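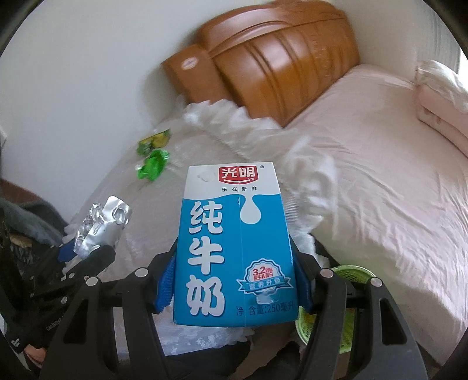
Issue #230

Subject: Grima fridge keeps warming up overnight
Status: Open, waiting on part
Opened by: Alžběta Hrnčiar

Hi all, me again with the kitchen fridge! I've been fighting this thing since March and I'd love a second pair of eyes before I spend real money.

It's the Grima under-counter model, plugged into a Trnka power strip, with a Loteck thermometer on the middle shelf. During the day it sits at 39 F and everybody's happy. Then I come in at 7 a.m. and the Loteck says 50-something, milk included (I put the probe right up against a carton to be sure, same story).

What I've done so far:

Vacuumed the coils. So much dust, my gosh. No change.

Did the dollar bill test on the door seal. It slid right out at the bottom hinge corner, so I warmed the gasket with a hair dryer and pushed it back into shape. Grips fine now, but the nights are still warm.

Skipped the power strip and went straight to the wall. I really thought that was it, because the first night was great! Second night, back up to 52.

Moved the fridge out so there's a decent gap behind it. The fan sounds less strained, I think? Could be wishful thinking.

Update, 4:40 p.m.: talked to the parts desk at Cumar and they think it's the defrost timer getting stuck in the defrost cycle, and then somehow un-sticking in the morning when people start opening the door and bumping it around. They want $100 for the timer, and $200 if their guy puts it in. It's held on with two screws, so I'm doing it myself (wish me luck).

Update 2: turned the timer by hand with a flat screwdriver until it clicked and the compressor kicked right in. So I'm pretty sold on the timer theory. Ordered it, should be here in 5 days. Until then the milk spends its nights in the upstairs fridge, second shelf, please don't move it back down.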